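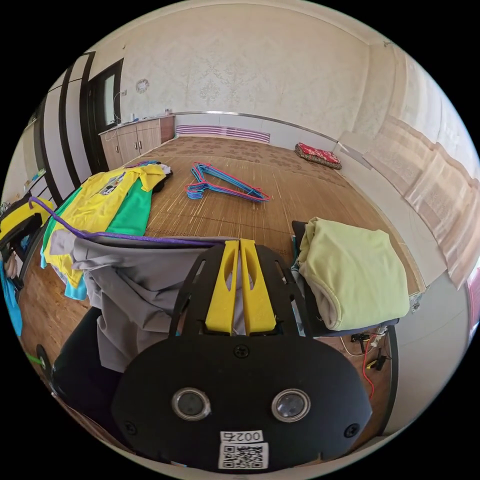
Grey garment, Garholm, Thursday morning

Garholm held its open day in October and I went up on the early bus. The old McIver mill has been used for second-hand clothing for four years now. Kenneth Geddes met us at the gate and took us through the yard first, where the bags come in. He said about 1000 arrive in a busy week – more after the school holidays.

The tour started late as the Brulteck lorry was blocking the loading door.
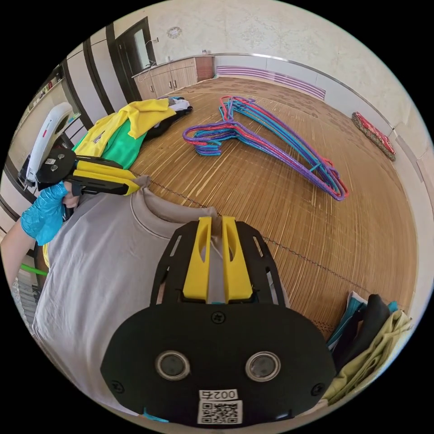 Once it had moved we saw the baler, which was louder than I expected. Rags are pressed and sold by weight. Good coats go to the shop on Tarora Street.

Children's things and T-shirts sell best, according to Shona Tennant, who runs the shop. Plain school jumpers are the slowest. 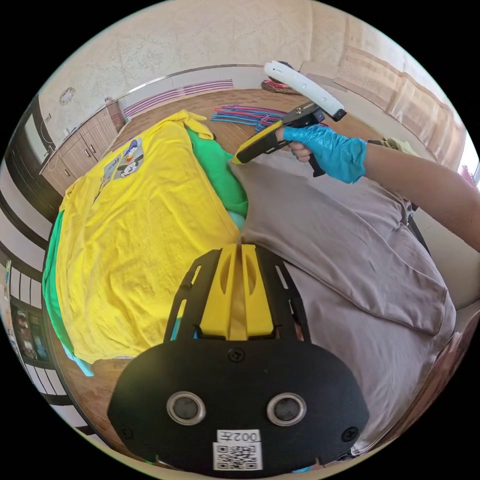 Yellow T-shirt with Donald Duck and Mickey Mouse

Tea was in the old wages office, with decent scones at £2.

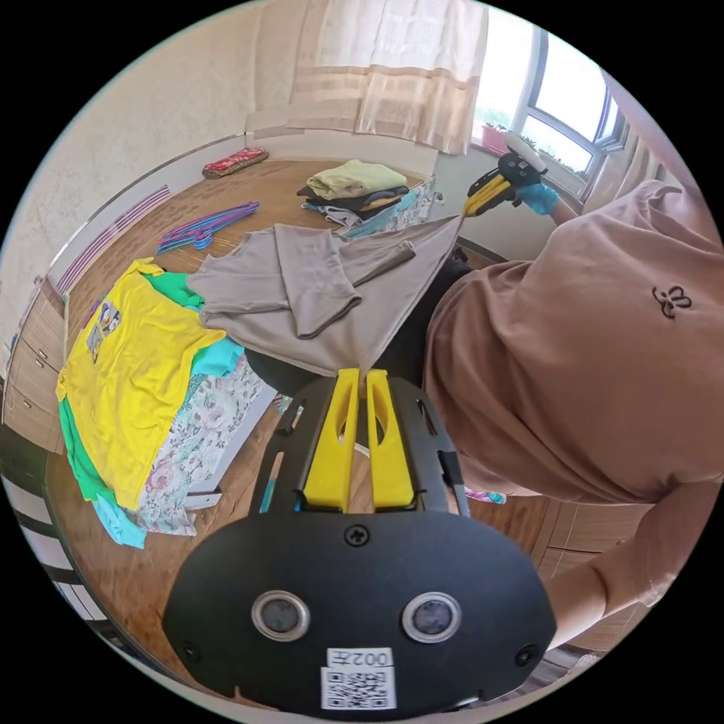

Folding takes up more of the day than pricing. Kenneth would like higher tables, and I can see his point: the person in the pinkish-brown T-shirt is bent right over this one, and a full shift of that must be hard on the back. The 153 bus goes back from the main gate.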